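August 2022
Posted by Güven Ateş
Filed under: Workshop notebook > Biomass & boilers

Back on the Studell test boiler, and the bed is sintering again! Swapped the straw pellets for the Broltcombe wood chip and got 81 hours before the pressure drop started creeping up (April's run barely made half that, so I'm fairly pleased).

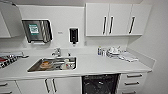
Emptied the bed and sieved the sand. 227 g of lumps, mostly near the fuel inlet, so I still suspect the feed screw. Akgül are sending a new one.
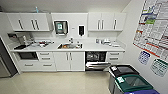 Next go: same chip, fresh sand, air up a touch, and log the bed temperature at all 3 probes this time – I forgot the top one, sorry. Skurkbridge want their ash samples back too.

Contact the workshop | Back to top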